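Progress report on the cosmetics and rewards update for Likby
Monday, September 11, 2023
Prepared for: Rirnetmont, publishing support fund
Prepared by: the Drurbridge game team

With this report I want to inform you what we have finished since the last payment, what is late, and what we ask from you before the next one.

The second payment was meant for the team outfits in Likby, the new reward track and the first weekend tournament. In March we promised 14 outfits. All of them are now in the game build, and 11 are approved for sale. The other three have a problem with the cape, which goes through the back of the character when he slides. The animator has a correction but we did not test it yet on the older consoles.

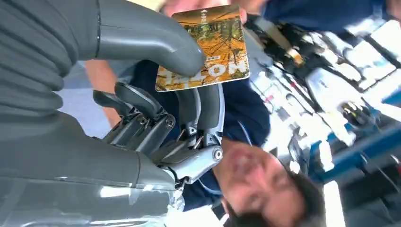

The color picker was more difficult than we planned. Players can choose the main color and the trim of each outfit, and also put a number from 0 to 99 on the back. In the first version the number became unreadable when both colors were dark. We now add a thin outline to the number automatically. Some testers do not like the outline, so we will keep it but make it thinner.

For the reward track, we wrote 185 challenges. They are divided in weekly ones and season ones. I must say that the weekly challenges were too long in the beginning. One of them asked the player to win 20 matches with the same outfit, and almost all testers stopped before the half. We reduced it to six.

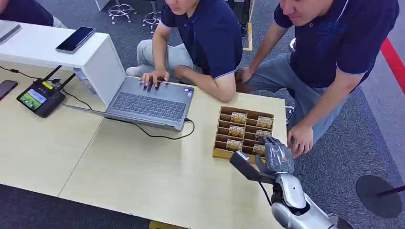 The closed test was open for two weekends. We invited 453 players and 350 of them played at least one full match. The server stayed up on both weekends, but on the first Saturday the waiting time for a match was more than four minutes in the evening. We changed the matchmaking rules on Sunday morning and the waiting time went under one minute.

Still open:

1. Capes on the three remaining outfits. Test on older consoles is next.

2. Translation of the outfit names. Spanish and Polish are delivered, Indonesian is in review.

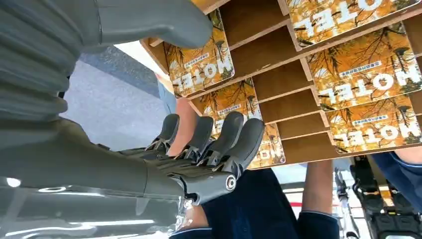
3. The Subramaniam Cup, our first weekend tournament. The rules are written, but the bracket page does not yet show the results on mobile phones. For this reason we moved the tournament by three weeks.

Budget

We spent less than planned on voice recording and more on server rental, because of the second test weekend. The total is still inside the approved amount. We ask for permission to move the rest of the voice money to the servers.
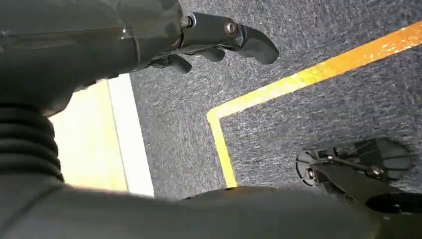
Syahrul Pangaribuan asked that the tournament should not start before the outline on the numbers is final, as viewers of the stream must be able to tell the players apart. We agree with this and put it in the plan for the next period.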